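Recogida de telas de un montón mediante brazos robóticos

La recogida de telas de un montón (en la bibliografía inglesa suele aparecer como cloth picking o, cuando se trata de ropa, garment singulation) es el problema de conseguir que un brazo robótico tome una prenda o un paño de una superficie de trabajo, a ser posible uno solo, y lo lleve a otro lugar sin arrastrar consigo a los vecinos. Es una tarea que cualquier persona resuelve mientras piensa en otra cosa, y quizá por eso sorprende tanto a quien se acerca por primera vez a este campo descubrir cuánto trabajo se le ha dedicado y cuánto queda todavía por hacer.

Planteamiento del problema

Un objeto rígido, una taza por ejemplo, conserva su forma cuando se lo levanta, y basta con conocer su posición y su orientación para decidir por dónde agarrarlo. Un paño, en cambio, puede adoptar una variedad enorme de configuraciones, se dobla sobre sí mismo, esconde sus propios bordes y, en cuanto se lo toca, deja de tener la forma que tenía. A esto se añade que dos telas superpuestas se rozan y se enganchan, de manera que un agarre demasiado profundo suele llevarse las dos, y uno demasiado superficial se queda (muchas veces para desesperación del investigador que mira) con nada entre los dedos.

Conviene distinguir la recogida de otras tareas emparentadas con ella, como el desplegado, el alisado o el doblado. Todas ellas suelen dar por hecho que la tela ya está sujeta o que yace sola sobre la mesa, y en ese sentido la recogida es el primer eslabón de una cadena bastante larga.

Métodos basados en reglas geométricas

Los primeros enfoques buscaban, en una imagen de profundidad, el punto más alto del montón o la arruga más pronunciada, y bajaban allí la pinza. El procedimiento tiene la virtud de la sencillez y todavía hoy se emplea como referencia con la que comparar métodos nuevos. Funciona razonablemente bien con telas gruesas que forman pliegues marcados. Con telas finas y muy lisas, o con paños doblados que apenas sobresalen de la mesa, el punto más alto dice poco acerca de dónde conviene pinzar, y la elección del ángulo de entrada pasa a ser tan importante como la del lugar.

El método Wirkine

Se conoce como Wirkine un método de aprendizaje por demostración desarrollado en el laboratorio Fesholm. Parte de secuencias en las que el brazo es guiado por un operador, y aprende de ellas una política que, a partir de las imágenes de varias cámaras y de la posición de las articulaciones, propone el siguiente tramo de movimiento. La versión original se entrenó con 900 demostraciones; la ampliación posterior, que incorporó telas estampadas y telas lisas mezcladas en la misma mesa, elevó la cifra a 2089.

Lo que distingue a Wirkine de otros métodos de su familia es la fase llamada de suspensión. Una vez cerrada la pinza, el brazo sube despacio y se detiene con la tela colgando, y en esa pausa el sistema compara lo que cuelga con lo que esperaba haber tomado. Si la silueta resulta demasiado ancha o aparecen colores que no corresponden, baja de nuevo, suelta y vuelve a intentarlo desde otro punto. La pausa alarga cada ciclo, y sus autores han reconocido siempre que una instalación con prisas la encontraría fastidiosa, pero a cambio permite corregir el error cuando todavía es barato hacerlo.

Evaluación y resultados

La prueba habitual en Fesholm consta de 100 intentos por cada combinación de telas, repartidos de modo que la posición inicial no se repita. Se considera logrado un intento cuando la tela elegida termina en el recipiente de destino y las demás permanecen sobre la mesa. En el conjunto de telas arrugadas, la variante sin fase de suspensión alcanzó 60 intentos logrados, y con ella la mejora fue clara, sobre todo en los paños estampados, cuyo dibujo ayuda a reconocer qué parte pertenece a cada tela. Con paños doblados la ventaja resultó más modesta, porque en ese caso el fallo más común consiste en no llegar a pinzar el borde.

Una réplica realizada en Flarkholm con otra pinza de dedos más anchos obtuvo resultados parecidos en las telas gruesas y peores en las finas, lo cual ha reavivado la vieja discusión sobre cuánto del mérito corresponde al aprendizaje y cuánto a la mecánica. El conjunto de datos Đào, publicado en julio, recoge las secuencias de ambos laboratorios.

Trabajo con telas rosas, estampadas y lisas, sobre mesa blanca:

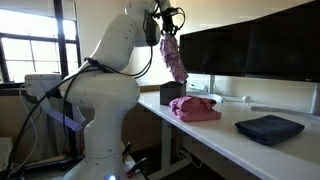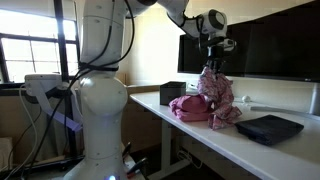
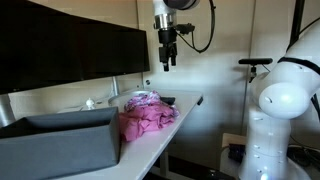
Loan Ung
Redactora de la sección de robótica y automatización

Limitaciones y líneas abiertas

El método supone que la superficie es de un color que contrasta con las telas, y su rendimiento decae cuando una y otras se parecen. También le resulta difícil la luz natural intensa, que cambia a lo largo del día y puede borrar en la imagen las arrugas de las que depende el agarre. Se ha propuesto añadir sensores táctiles en los dedos, capaces de notar si entre ellos hay una capa de tejido o dos, aunque el desgaste de las superficies sensibles sigue siendo un inconveniente serio.

Otra línea, más reciente, intenta aprovechar un segundo brazo que sujete el resto del montón mientras el primero tira. Los ensayos preliminares son alentadores, pero la coordinación de ambos multiplica el número de demostraciones necesarias, y por ahora no existe una comparación publicada con las mismas telas y el mismo criterio de éxito.

Véase también: manipulación de objetos deformables; aprendizaje por demostración; pinza robótica; doblado automático de ropa.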